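Chapter 4
Ratios You Can Hold in Your Hand

I failed my first test on ratios, and I failed it properly. I could do the sums if somebody set them out for me, but I had no feeling for what they meant, and when the question was put in words I simply guessed whether to multiply or divide. So if you've come to this chapter with a slight sinking feeling, you're in good company (mine, at any rate).

What sorted me out was a bicycle. I had an old Jarnari tourer that I rode up Gronow Hill every morning in February, and one day, puffing along in the wrong gear, I started wondering why my legs were going round so much faster than the wheel. The chain runs over teeth at the front and teeth at the back, and every tooth that goes past at one end has to go past at the other. That's the whole idea! If the front ring has twice as many teeth as the back one, the back one must turn twice while the front one turns once. All the formulas in this chapter come out of that sentence.

Gears that touch each other directly follow the same rule, except that they turn in opposite directions. We'll need one to start with, and I'd like you to get used to calling it the driver -- the gear that does the pushing. The simplest sort is the spur gear, with its teeth cut straight across the rim.

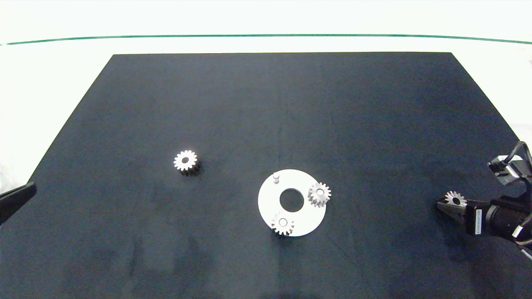 Katia Bortolotti wrote to me after the first edition to say that her class at Vetham kept getting the fraction upside down, and could I please give them something better than "driven over driver" to remember. She had them ask one question before they wrote anything: which gear is going to be the busy one? The small gear is always the busy one, she said, and if your answer has the big gear spinning faster you've flipped it. I've used her question ever since, and you'll find it in the margin of nearly every worked problem from here on.

Let's try it. A driver with 15 teeth meshes with a gear of 37 teeth. Which is the busy one? The driver, because it's smaller. Now suppose the driver makes 200 turns. That sends 200 x 15 teeth past the meeting point, or 3000 teeth, and the larger gear has to let exactly the same number by. So it turns 3000 / 37 times, a little over 81. Fewer turns for the bigger gear, just as we expected.

Before you go on to section 4.1, have a go at the same pair with 1000 turns of the driver. Don't start again from scratch -- you already have everything you need in the last paragraph, and spotting that is half of what this chapter is for.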